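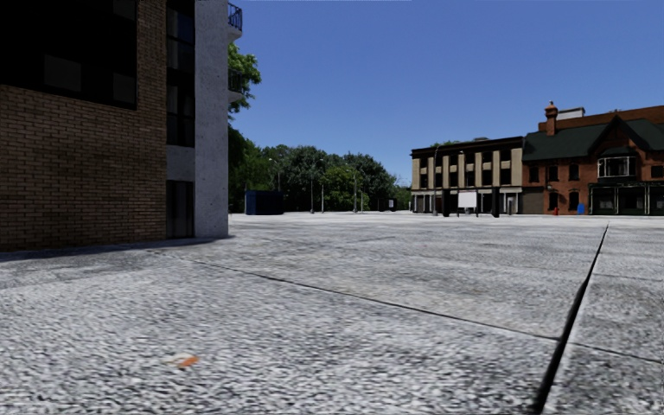

Raghda Kassab

Heating oil contracts: changes for members ahead of the winter season

Members who buy heating oil through the Rundeo purchasing scheme will receive revised contract papers before the end of the month. The present agreement with our supplier, Prallow, expires with the summer, and the terms on offer for the coming year differ from it in several respects. Members are asked to read the papers in full before choosing between the fixed and the variable price, as the choice cannot be changed once the first delivery has been booked.

The market for heating oil has been unsettled since the spring. Prices fell through the early part of the year as storage across Europe remained well filled after a mild winter, and many households put off buying in the expectation that they would fall further. Over the summer the direction has changed. Producers have held back supply, refinery maintenance has taken longer than planned at several sites, and the price of middle distillates — the group of products that includes diesel, jet fuel and heating oil — has risen faster than that of crude itself. The scheme buys a refined product, and members who follow only the headline price of a barrel may be surprised by the difference.

Under the fixed option, the price per litre is agreed on the day the contract is signed and applies to all deliveries up to the end of the heating season. Under the variable option, the price is set on the day of each delivery, by reference to a published wholesale price to which Prallow adds a stated margin. The margin is the same for every member, whatever the size of the order, and it may not be altered during the contract year.
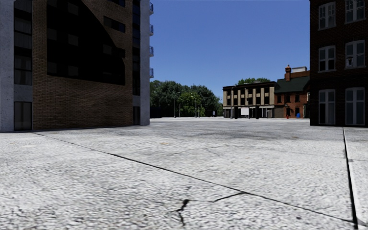 The fixed price includes a charge for the cover that the supplier must buy in order to guarantee it. In a year of falling prices this charge will appear poor value, and those who chose it last year will have noticed as much. Its purpose is to allow a household or a small business to know its costs in advance. Members with limited reserves, or with premises that must be kept heated at all times, may consider that certainty worth paying for. The scheme does not advise individual members on which option to take and its staff are not permitted to do so by telephone or in writing.

The minimum delivery will be 700 litres. Members whose tanks cannot safely accept that quantity may share a delivery with a neighbouring property, provided that both addresses are named on the order and that the tanker can serve them from the same stopping place. The shared order form used last year is no longer valid. A new form is enclosed with the contract papers, and both parties must sign it.

Payment terms have also been revised. Accounts will fall due 2 weeks after delivery, and members paying by monthly instalment will have their payments reviewed in January, when actual use can be compared with the estimate. Where a member has paid in more than has been used, the balance may be carried forward or returned on request. Where too little has been paid, the remaining instalments will be adjusted so that the account is cleared by the end of the season. Members in difficulty with their payments should write to the accounts office before the due date. Arrangements can usually be made at that stage, and are much harder to make once an account has been passed to the supplier for collection.

Ghada Khalaf, who leads the scheme's negotiations, has informed members' representatives that two other suppliers were invited to tender. Salameh offered a slightly lower margin but would not commit itself to delivery within a set number of working days. Dratalier was prepared to commit itself on delivery, but only for customers within a short distance of its own depot, and a large part of the membership would have been excluded. The Prallow offer was accepted on the grounds that it covers every address in the scheme on equal terms.

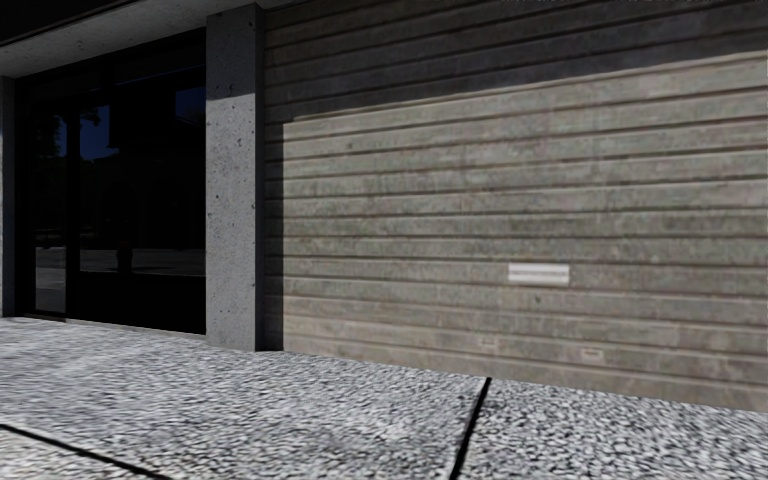
The new agreement also sets out what is to happen if supply is interrupted. Should the supplier be unable to meet all orders, priority will be given to care homes, medical premises and households that have registered a person at particular risk from cold. Registration does not carry over from one contract year to the next, and those who registered last year must do so again. Remaining orders will be met in the sequence in which they were received. The supplier may reduce the quantity of each delivery during such a period, in which case the minimum delivery will not apply.

Tank inspection remains the responsibility of the member. Drivers are instructed to refuse delivery where a tank shows signs of leaking, where the gauge cannot be read, or where the filling point cannot be reached without crossing unsafe ground. A charge will be made for a refused delivery. Any member whose tank has been moved or replaced since the last order must send the new details to the office before ordering — the supplier's records are not updated by the driver.

Completed contract papers should be returned in the envelope provided. Papers received after the closing date printed on the first page will be treated as a choice of the variable option. Members who intend to leave the scheme must say so in writing by the same date, giving their account number and a final gauge reading. Questions on the wording of the contract may be sent to the office by post or email, and replies will be issued in the order in which they arrive.

August 2023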